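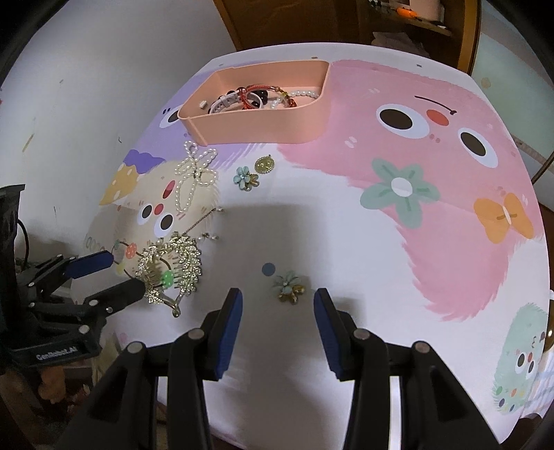 Hair ornament with blue-green and gold petals; open peach-colored box behind, with red braided bracelet.

Workshop notebook, Textile Color Section
September, entry begun 9:40 a.m.

Purpose. To continue the comparison of the two mordanting procedures for madder on wool yarn, and to settle which of them will be written into the section's working instructions.

Materials. Undyed two-ply wool from the Ornenby lot, wound into skeins and scoured last month. Total dry weight of the lot before mordanting was 2,038 g. The label on the storage bin still carries the weight taken before scouring and should be replaced. Ground madder root from the Karras sack, which is now nearly 3 years old. Alum from general stores. Tap water throughout; the filter on the long sink remains out of service and a request has been entered.

Procedure A (cold). Skeins were entered into the alum bath the previous afternoon and left covered overnight at room temperature. They were lifted at opening, drained over the rack and left unrinsed.

Procedure B (hot). Skeins were wetted out, entered lukewarm, and brought slowly up to heat on the Vulum hotplate. The plate overshoots its dial setting and was controlled by thermometer only. Staff using it should do the same until it has been checked. The bath was held below a simmer and the skeins were cooled in the liquor.

Dyeing. Both sets were dyed together in one pot to remove any difference in bath strength. Set A was tied with white cotton, Set B with a double knot of the same. The temperature was kept low, as the previous batch browned when the pot was left unattended over the lunch period.

Observations at 2:15 p.m. Both sets took color evenly. Set B is the deeper red when damp. Set A leans toward orange and has the softer hand. One skein in Set B has felted slightly at the tie and is excluded from the wash test. The exhaust bath still holds color and has been kept in the lidded pail for a second round of lighter shades.

Pending. Wash test on both sets with neutral soap. Light exposure on the south window card, half of each sample masked with foil. Readings to be entered on the Itumix sheet under the existing batch heading; please do not open a new one.

Note on storage. Mordanted yarn not dyed the same day is to be kept damp in a closed bag and labeled with the procedure letter. Unlabeled bags were found on the lower shelf and cannot be used for comparison work.

Pot rinsed, hotplate off, rack left standing over the sink.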